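Renting a kitchen locker and drop-off shelf at Flultthorpe: your questions answered

Last updated 30 Jan 2021

Who can rent a locker?
Anyone who lives or works in Flultthorpe. You need one proof of address and a phone number we can reach you on.

How big are they?
Small lockers are for dry goods and pans. Large ones take a stand mixer or a stack of trays. Please measure before you book, as we can't swap sizes until the next quarter.

What does it cost?
A small locker is £18 a month and a large one is priced on request. The deposit is one month's rent. We pay it back within 3 weeks of you handing in the key.

Can I pay by cash?
No. Card or bank transfer only. Put your locker number in the reference, for example 714.

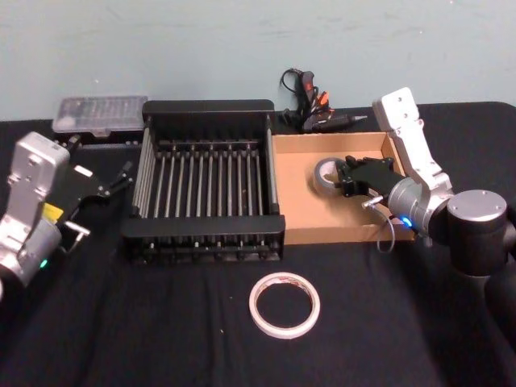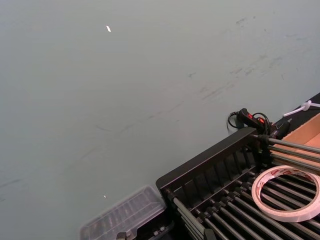
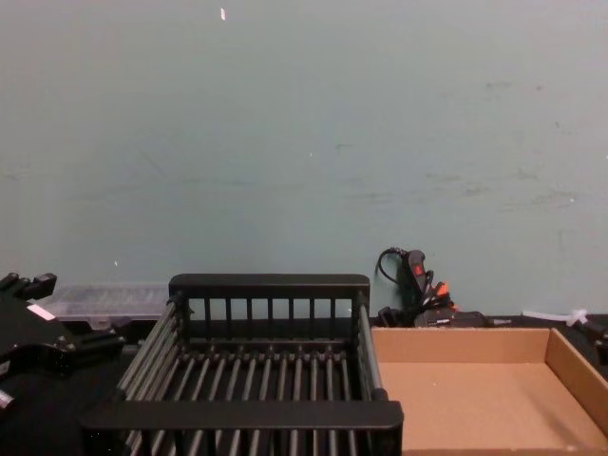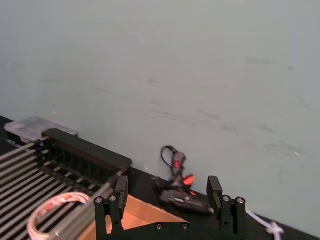 2 min read

What can't I keep in a locker?
Raw meat, fish, dairy, gas canisters, lit or recently lit burners, and anything that smells through a closed door. Flour and sugar must be in sealed tubs.

Are the lockers chilled?
No. Chilled space is let separately by the Pluvel building next door. Ask at their front desk.

When can I get in?
Your fob works from early morning until the building closes. Closing time moves in May, when the evening classes start, and the new hours go up on the main door.

I've lost my fob. What now?
Tell us the same day so we can cancel it. A new one is £3.

How does the drop-off shelf work?
Suppliers leave parcels on the Tillman Road side, labelled with your name and locker number. Collect by the end of the next working day. Parcels left longer go to the store room and you'll need to ring us for them.

Can two businesses share?
Yes, but one of you signs and pays. The second name goes on the form so that we can hand over parcels.

How do I give notice?
Email or write to Kenji Delacroix, Lockers, Predness House, Flultthorpe. Notice is one calendar month.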